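Against the Clear Desk

We use cookies to remember your settings and to understand how readers use this site. By continuing to browse you accept our use of cookies. Accept | Manage preferences

The tidy-office people have had a good run, and it's time somebody spoke up for the pile.

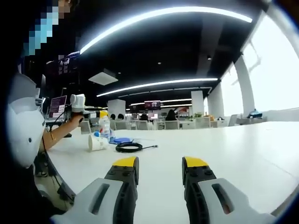
A white tabletop, a paper cup on its side and a bottle with a yellow cap.

I once worked for a company called Brurnetix, which sold scheduling software to dentists and was run along the lines of a decent monastery. Every evening at 5:30 an email went out reminding us that surfaces were to be returned to neutral. Neutral meant white. It meant no mugs, no paper, no photographs of children, and no cardigan on the back of the chair, though the building was kept at a temperature that made a cardigan close to a medical need. We had lockers. Mine was number 215, it was two floors down, and it held everything that told me what I was supposed to be doing.

The theory, explained to us in a slideshow, was that a clear desk makes a clear mind. I have never seen this tested. I can only report that every Monday I sat down at a spotless surface with no idea what I'd been up to on Friday. I would then go down to my locker, bring up an armful of paper, and spend 20 minutes spreading it out in the same order it had been in before I was made to pick it up.

A pile is a filing system with the dates built in. The top is this morning. An inch down is last week. Near the bottom is the stuff you have been avoiding, and its position there is useful information, since anything that can sit under a stack for a month without a phone call probably didn't need doing. I have found that most requests die a natural death at a depth of around 40 sheets. A tray marked "Urgent" has never done as much for me.

My first office was the accounts room of a furniture maker in Sasatdale, and it had been arranged in 1986 by people who then went to lunch and never rearranged it. The desks were huge and brown. You could lose a stapler on one and find it again in spring. The woman across from me kept her invoices in drifts, like snow against a barn, and if you asked for one from the previous October she would look at the ceiling for a moment and then put her hand on it. When she retired, the firm hired a consultant to organize her corner. It was all scanned and labeled, and for a year after that we couldn't find a thing.

I know what the other side says, because I am married to the other side. The other side says that I lose my keys. I do lose my keys. But I lose them on clear surfaces, where I have set them down in a moment of politeness, meaning to come back. On my desk they are under the Wornel catalog, where they have always been.

What bothers me is the moral tone. A messy desk used to be a mess. Now it's a symptom. There are articles about what it says about you, usually written by somebody selling boxes. I own a Lavoie desk organizer, a gift, with nine compartments in a shade the leaflet called oat. It is a handsome thing. I keep it on the floor and put papers on it.

And it's always the people at the top who want neutral surfaces, for everyone else. The head of Brurnetix had a clear desk too, and used to point to it. He also had an assistant, and she had two desks, and neither of them was clear. All the paper in his life had simply moved ten feet to the left. I suspect this is true of most great empty desks in history – the mess is out there somewhere, with a person sitting behind it who gets paid less.

I'm not asking for squalor. Food should go. Cups should go, in time. If something on your desk has begun to smell, the argument from personal freedom is over and you should get a cloth. Past that point I'd like to be left alone with my drifts.

The evening emails did stop, by the way. The man who sent them left for another job, and when they came to clean out his locker they couldn't get the door to close again.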